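Osagie wants the small cellars to have a place on the map

October 14, 2025

The office of Osagie is on the second floor, above a shop that sells bottles and corks to home winemakers. From the window one can see the parking lot and, behind it, the first rows of vines. The founder of the company offered me coffee and not wine, because it was ten in the morning and there was still a day of calls in front of us.

Osagie makes an online guide for people who like to visit wineries. The guide started in May of last year with the cellars of one valley, Brarnus, and it now holds 400 producers in that valley and in the hills near it. The founder asked me to leave personal names out of this article. "Put the name of the company, this is enough," the founder told me. "When there is a face, people write to the face. I want them to write to the winery."

I asked first how the idea came. It began, the founder said, with a bad afternoon. "I drove with my parents to visit a cellar that we found on a very popular website. The opening hours were from four years before. The gate was closed. We went to a second one, and the owner had sold the place. My father said that in the time we spent in the car we could have drunk the bottle at home."

At that time the founder worked as a software tester for a company that makes booking systems for hotels. The evenings went into calling wineries and writing the answers in a spreadsheet. After some months the spreadsheet had become too big to share by email, and a former colleague offered to build a simple page for it. The two of them still do most of the work. The company has seven people today, and two of them do nothing else than call producers and ask whether the information is still correct.

"It is old-fashioned, I know," the founder said. "Investors ask me why I don't collect it automatically. But a family that makes four thousand bottles does not update a website in harvest time. They pick up the phone, maybe, if you call at lunch."

The calls are made twice a year to each producer, and more often before the summer. The questions are always the same: opening hours, price of a tasting, whether children can come, whether the road is good enough for a low car, which wines are sold out. This last question was added after many complaints. Visitors would come from far for one certain red, and would learn at the counter that it had been gone for weeks.

I spent part of the morning listening to these calls. One producer wanted to talk mainly about the hail. Another one asked three times if the listing was really free, and at the end said that a nephew would have to decide. The caller wrote everything down, also the part about the nephew.
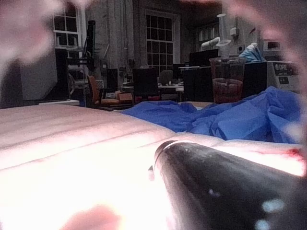

How does Osagie earn money if the listing costs nothing?

Mostly from the tasting reservations. When a visitor books a paid tasting through the site, the winery gives a small commission, and when the visitor only looks up the address and drives there, the winery pays nothing.

The founder admits that this model is slow. Last season the site handled 1113 paid reservations, a number which was lower than the plan. The first version of the booking page asked the visitor to make an account, and nearly 400 people left in the middle of it before the team understood the reason. The account is now optional. "I was a tester, I should have seen it," the founder said. "I tested that it worked. I did not test if somebody wanted it."

The reservation system itself is not made in the house. Osagie rents it from Skoneo, a small software company which normally works with museums. There were some difficulties in the beginning. In a museum a visit has a fixed length and a ticket, but in a cellar the guest may stay for twenty minutes or for the entire afternoon, and the owner does not like to push anyone out. Skoneo changed the calendar so that a winery can mark a booking as "open end" and block the next hour by hand.

We talked also about the competition. A larger platform, Pevatance, has covered wine tourism in several regions for years and has a much bigger budget for advertising. I expected some hard words, but the founder spoke about it with respect. "They have beautiful pictures and very good articles. If you want to know what is a good hotel near the vineyards, go there, I do it too. But they list the houses which can pay for a listing. The man with two hectares and a dog is not there, and he makes the wine I want to drink."

Not all producers are happy to be found. Some of them asked to be removed after the first spring, when groups of ten or twelve persons arrived without calling. The founder removed them the same day and then added a field for the largest group size that a cellar accepts. Most of those who left have come back. One of them returned with the condition that the map shows only the village — the house itself has no pin.

Reviews are a more delicate subject. The site does not have stars, and visitors can leave only a short note about practical things, for example the parking or the language spoken at the tasting. Notes about the taste of the wine are not published. Users complain about it regularly. "They tell me that a wine site without opinions on wine is strange," the founder said. "I understand them. But a bad review for a big winery is one review. For a small one it is the whole page, and it stays there for years, also when the daughter takes over and everything is different."

For the next season the team prepares a version of the guide that works without a connection, as the phone signal in the upper part of Brarnus is weak. The user will be able to download the whole valley before leaving home. A printed map is planned too, to be left in bakeries and gas stations. The founder is more excited about the paper than about the application, and showed me three different ways of folding it on the desk.

I asked if Osagie will move to other regions. There have been requests, mostly from producers who have a cousin in Brarnus and heard about it in the family. The founder has visited two of these regions but has promised nothing to them. A new region means another person on the phone, and this person should know the local words for things and should not be in a hurry.

At noon the telephone rang, and it was the winery of the nephew. The nephew had decided, and he wanted to know if it was possible to write in the listing that the white is better than the red.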